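Floven Hand-Held Demonstration Grippers, Pair
Reviewed by Babita Dwivedi, 2022-05-08

The Floven set is two parallel-jaw grippers with a camera on each, used to record pick-and-place demonstrations without a robot in the room. We ran it for three weeks on a snack-sorting task and logged 600 episodes, 42 of which were discarded for tracking loss.

Handling
Jaw travel is smooth and the linkage has little play. Stiff, flat items are easy: a wrapped bar is held square between the pads and stays visible to the camera. The grip angle suits short sessions. After 400 picks my wrist disagreed. Operators with small hands should wear a thin knit glove.

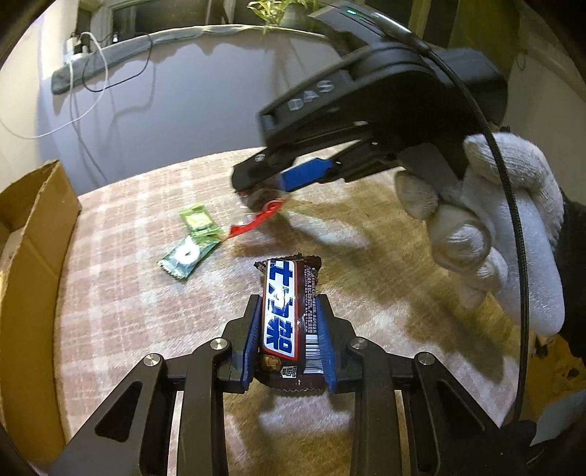
Chocolate bar in one gripper, wrapped candy in the other.

Soft packaging
Clear snack bags are harder. The contents shift, and the pads have to close well past the point where the film first folds. The ridged blue fingertips help here. There is no force readout, so two operators will squeeze the same bag differently, and the policy we trained on our Hernel arm inherited that spread.

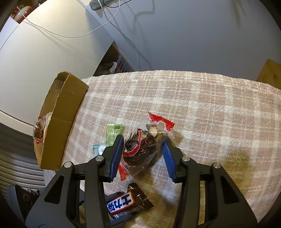 Software and calibration
Export to the Zamora format works. Calibration takes too long and must be repeated whenever a pad is changed. Time sync between the two units held up over 3000 frames, our longest take.

Verdict
Good mechanics, average software. Buy the pair if you need two-handed data.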